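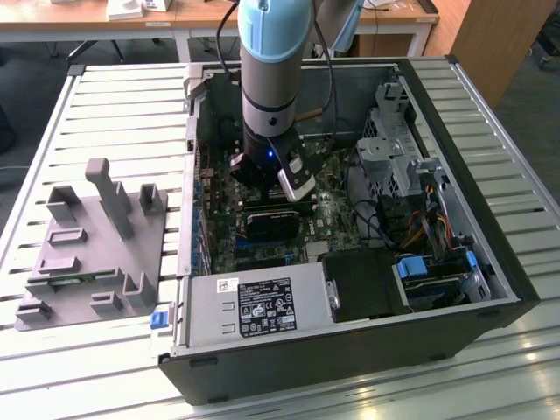
Photo: Waltraud Kofler

Desktop will not POST with all memory slots filled, boots with two modules
Asked 2023-09-19 in Hardware > Desktops and upgrades
Status: Answered

I have an older tower that I use as a file server and for scanning. It came with two memory modules and I bought two more to fill the remaining slots. The new ones are Kernano, same capacity and same rated speed as the originals, which are Plorance.

With the original pair fitted, the machine starts normally. With the new pair fitted on their own in the same two slots, it also starts normally and passes a full memory test overnight. With all four fitted, the fans spin, the screen stays black and after a while the machine restarts itself and repeats the cycle. No beep codes, but I am not certain this case has a speaker connected.

Tried so far:
Reseated everything, twice.
Swapped the pairs between slots.
Cleared the CMOS using the jumper.
Removed the graphics card and used the onboard output. No change.

The power supply is a 400 W Gasser unit, fitted in July. The board firmware is whatever it shipped with. Is this a faulty slot, or do the two brands simply not work together? I would like to know before I send the new ones back, as the return freight is on me.

Waltraud Kofler

Answer 1 (accepted)

Your tests rule out a dead module. They do not rule out a dead slot, as you have only used one pair of slots at a time and you don't say whether you have ever booted from the other pair. Some boards will not start from the secondary pair alone, so test it this way:

1. Power off at the wall and hold the front button in for several seconds.
2. Fit one original module in the primary slot given in the manual (often the second from the processor).
3. Add a second original module in each remaining slot in turn, starting the machine each time.

If one position fails every time, suspect that slot. Look into it with a torch for dust or a bent contact before condemning the board. A processor that is unevenly clamped, or has a bent pin underneath, can also knock out one memory channel.

If every position works, the fault is more likely to be timing. Four modules put a heavier load on the memory controller than two, and matching the number on the label does not mean the modules match underneath. Rank count and chip organization can differ between brands. Enter setup with two modules fitted, turn off any memory profile, set the speed one step below the rated figure, save, power down and fit all four. Leave it for several minutes on the first start. Memory training on a changed configuration can include a restart or two and looks a lot like a failure.

Update the firmware as well, with the original pair in. Read the release notes first, as some boards need an intermediate version.

Theresia Imhof

Answer 2

It's the power supply. 400 is not enough, get a bigger one. I had a Stesus board that did the same and a new supply fixed it.

Comment on Answer 2, from Theresia Imhof: Two extra modules draw only a few watts. She also got the same result with the graphics card out, which takes a much larger load off the supply.

Answer 3

Check whether the new ones are registered/ECC. Cheap ones sold second-hand often are.

Comment on Answer 3, from Waltraud Kofler: They are unbuffered, and they start by themselves. All four slots work with the originals. I dropped the speed one step as in Answer 1 and it now starts with the lot fitted, after one restart. Memory test is running. Will do the firmware on the weekend.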